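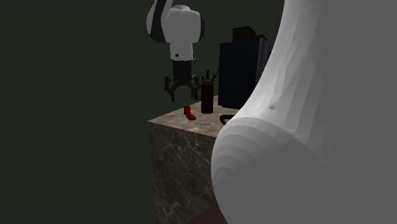

4. Adding Your First Property

Now for the fun part! Once your Vukura account is open, a new listing takes only a few minutes.

1. Click Listings, then New, and type in the street address. Wondthorpe addresses fill in the zip code on their own, which is a great time saver.
2. Pick the property type. Choose Townhome for anything with a shared wall, even if the deed says otherwise.
3. Enter bedrooms, baths and lot size. Half baths go in their own box (please don't type 2.5!).
4. Write your description. You have 1012 characters to play with, so go ahead and mention that screened porch.
5. Set the asking price and press Save Draft.

Note: Drafts stay private for 47 days. Opening one and saving it again restarts the clock.

CAUTION: Publish sends the listing to every buyer on your alert list right away. Check the price first. A published price can be changed only by your office manager.

6. Happy with it? Press Publish!

To bring over old listings from Fullov, go to Section 13.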